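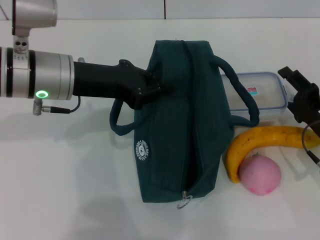 **Figure 2.** The lunch-packing task on the Zoltum bench kit. The left gripper is at the opening of the fabric bag; the lidded container, the banana and the round pink fruit lie to the right of it, with the second gripper at mid-height.

## 4. Trials with the two-arm kit

### 4.1 Why we chose lunch packing

Most bench kits are shown off with blocks and pegs, and the Zoltum kit arrived with a tray of both. We used them for the first morning and then put them away. Our interest was in how far a small teaching laboratory could get with the kit on a household task, using the software as supplied and no parts of our own making. Packing a lunch bag suited this well. The bag is soft and changes shape when touched, the container is stiff and has flat sides, and the fruit must be held firmly enough to lift and gently enough to leave unmarked. Figure 2 shows the layout, with the zipped canvas bag standing near the middle of the table and the food kept to one side.

It also turned out to be a lovely task to work on. Students who had shown little interest in the pegs stayed on to watch a banana being packed, and several of them asked to try the controls themselves.

### 4.2 Setting up

The kit can be run in two ways. In the first, an operator guides both arms directly and the system records the movement. In the second, a learned policy, trained on those recordings, drives the arms alone. We collected 700 guided runs over the course of January and trained one policy with the default settings in Imgate, the software bundled with the kit. The same policy was used for every result in this section.

Installation took a single afternoon, and we were delighted by how little went wrong. The mounting plates lined up with the holes in our bench, the calibration routine explained each step in plain words, and both arms were answering commands before we had finished reading the second chapter of the manual. The earlier Sundmont kit, which we reviewed in Section 3, had needed a good deal more patience at this stage.

One choice deserves a mention. The manual suggests a dark mat under the work area, but we kept the plain white tabletop. Imgate coped with it well. The fruit and the dark teal bag stand out clearly against the white, and the clear container, which we had expected to cause trouble, was found reliably whenever its striped label faced a camera. With the label turned away the results were poorer, and we come back to this in Section 4.4.

### 4.3 Handling the bag

The bag was by far the hardest object. Its opening is closed by a zip with a small ring, and the rope-like handles can fall across whatever lies next to it. In Figure 2 the right handle passes over the top of the container. Situations like this one are awkward for the policy — a gripper that goes straight for the container may catch the handle and drag the bag along with it.

The guided runs helped a great deal here. Our operators soon learned to steady the bag near its opening with the left gripper while the right one dealt with the food, and the policy picked up the same habit without being told to. Watching it do so for the first time was the high point of the project. We had written no rule for it, and the manual does not describe it.

The fingers themselves are simple, and we think this works in their favour. They open wide enough for the container and can still take hold of cloth. On the fruit we lowered the grip force to 45 per cent of its full range, a change that takes one slider and no programming.

### 4.4 Where the kit struggled

We met two problems that a buyer should know about. The first was the clear container. When its label faced away from the cameras, the policy would sometimes pause above the table and make small searching movements until the run timed out. Adding a further batch of guided runs with the container turned in different directions would be the natural remedy, and we plan to try it.

The second problem was the cabling. Thin cables run out beside the grippers, and on wide reaches they can brush against objects on the table. We lost 7 guided runs to this before we changed the starting pose of the right arm. Patrício, the distributor that supplied our unit, now offers a set of clips to hold the cables closer to the arm, but these reached us too late to be tested.

Neither problem spoiled our enjoyment of the kit. Both could be studied with the tools in the box, and the replay view in Imgate made it easy to find the moment at which a run had gone astray. Section 5 uses the same view to compare the guided runs with those of the policy.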